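How Does a Robot Learn to Fold a Shirt?

Think back to when you learned to tie your shoes. Somebody probably showed you, and then showed you again, and then you tried it yourself while they watched. Robots that learn need to be shown things too, only they need a great many more turns than you did! At Skestine, our learning program is called Ritska, and it wants 500 examples of a job before it even begins to practice.
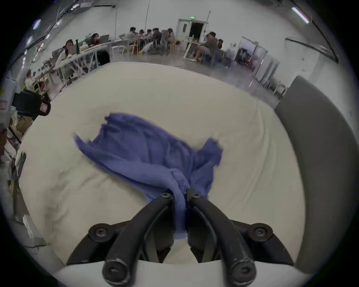
An example is a little recording of a person doing a job from start to finish. The person could use bare hands, of course, but a robot doesn't have hands like yours - it has a gripper. So our helpers hold a gripper and do the job with that. Two curved black fingers pinch the blue-violet cloth into a twisty bundle, a bit like the way you might pick up a sock with your finger and thumb. Ritska studies recordings like these and looks for what they have in common.

Cloth is one of the hardest things to learn, and I think it is the most fun. A wooden block has the same shape every time you pick it up, but a shirt never seems to land the same way twice.
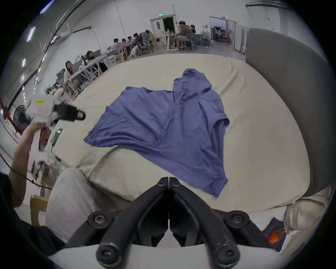

Finding the right place to grab is the first puzzle in every example. You know a sleeve when you see one, because you have been getting dressed for years and years, but a robot has to work it out from folds and shadows. Look for the rounded loop on the right side of the shirt, with the darker cloth inside it. It's a sleeve opening! Now try it at home: drop a T-shirt on your bed, find a sleeve, and pick it up with just one finger and your thumb. Then drop it and try again, and see how different it looks.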